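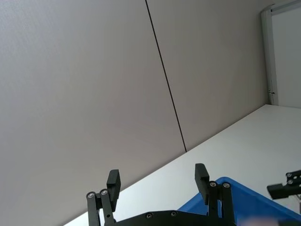 Bakilana Table and Bin Set

Contents
Pictures and short notes from one room at Grancombe. The set covers 14 sessions and around 3000 pictures. Notes are in English.

Room
White tabletop against a wall of pale gray-beige panels with a dark seam between them. White door frame to the right. Please use these names in new notes: table, wall panel, seam, door frame.

Bins
Blue plastic. Write "bin" even where an older note says "tray" or "tub". If only part of a bin shows, tag it "partial".

Files
sessions/ has one folder per session
notes.csv has one row per picture
labels.txt lists the 16 labels

Known problems
Session 3 has no notes for its second half. Lilian Simiyu is rewriting them and expects to finish in May.

Contact
Felista Kimaro, Movia

Last changed Feb 27, 2019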